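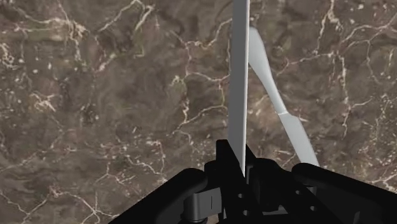 Guide and Site Assistant wanted at Horobets Priory, Jundton

The Horobets Priory Trust is looking for a Guide and Site Assistant for the coming season. The post is part-time, two days each week, with the possibility of more hours in summer when the school groups come. We look for a person who likes old buildings and who also likes to talk with people, because the work has both sides.

About the priory

Horobets is a small ruin, one mile outside of Jundton on the old mill road. What remains today is the west front of the church, a part of the cloister wall and the lower floor of the monks' dining hall. The house was never rich. It lived from sheep and from a fishing right on the Mireck, and the river still floods the lower field in most winters. After the monks left, the stone was carried away for farm buildings, and on our longer walk we show visitors where some of it went.

The site is open from March to the end of October. Last season we received 522 visitors on guided walks, and many more who came on their own with the leaflet.

What you will do

You will lead the short walk (40 minutes) and, after training, the long walk to the Mireck and back. You will open the gate and the ticket hut in the morning, answer questions, sell guidebooks and write down the day's numbers. On quiet days you will help to cut back the ivy along the cloister path and check that the signs are clean and readable. Groups on the short walk may be quite mixed, with families, older people and sometimes one serious student of church architecture, so you must be able to change your way of speaking.

In November and December there is a small amount of indoor work with our collection of drawings and letters, which is kept at the Akon Reading Room in Jundton. This part is optional.

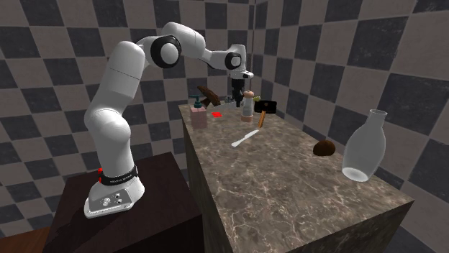
What we ask from you

You should speak clearly and be comfortable in front of a group. You do not need a degree in history. We will give you the reading, and you will follow an experienced guide on several walks before you lead one alone. You need to be able to walk on uneven ground and to work outside in rain. A second language is very welcome. A driver's license is useful, but the bus from Jundton stops near the gate.

What we offer

The post is paid by the hour, and training days are paid the same as working days. You receive a waterproof jacket, free entry for your family and a good supply of tea. Working days are agreed one month before, and we try to respect the wishes of everyone. Please note that one of your days will normally be a Saturday.

How to apply

Please send a letter of one page and a short résumé to Odette Pruvost, Site Manager, at the Trust's office in Jundton. In your letter, tell us about one old place that you know well and what you would show there to a visitor who has only a little time. We read this part with much attention.

Applicants whom we wish to meet will be invited to the priory on a Thursday afternoon. The meeting is with Odette Pruvost and Shoshana Abernathy, our senior guide, and it includes a walk around the ruin, so please wear suitable shoes. If you have questions before you apply, you may leave a message at the office and Shoshana will call you back, usually after 8 in the evening.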